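Clalto Opens Orders for the Cakik Hand-Held Gripper Kit

October. Clalto is now taking orders for Cakik, a kit for recording household handling tasks with hand-held grippers. It is sold to labs and integrators that train robot arms on kitchen work. The operator carries the tool through the task directly, with no arm on site.

The standard task set covers small, light and wrapped goods, which place narrow demands on jaw alignment and closing force.
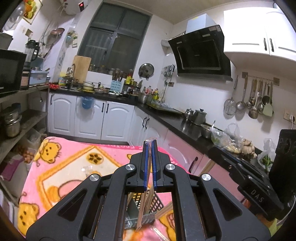
Blue-padded jaws nearly closed around a clear-wrapped packet of chopsticks.

Each kit ships with 2 sets of replacement pads, a charging dock and a license for Bollico, the session software. Bollico logs jaw opening and tool position and exports a session in up to 50 minutes. Task sheets are supplied as printed cards and may be edited by the customer.

"Thin bundles are a hard case because they roll and shift between the pads," said Hamdia Zeleke, product lead at Clalto. "We wanted them in the task set from the first release." 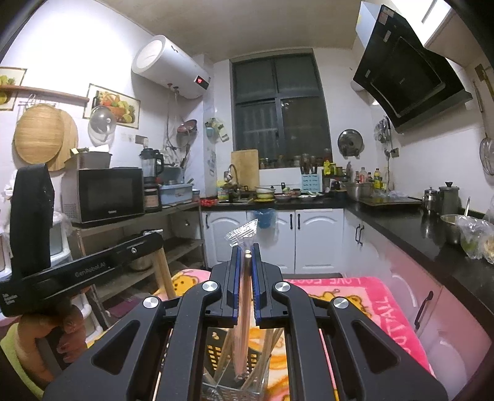

PRODUCTS / DATA COLLECTION

The utensil basket task calls for a bundle of sticks to be held upright over the basket. Distribution is handled by Ugwu. Orders placed in October ship in nine weeks. Spare pads and docks can be ordered separately through the same channel.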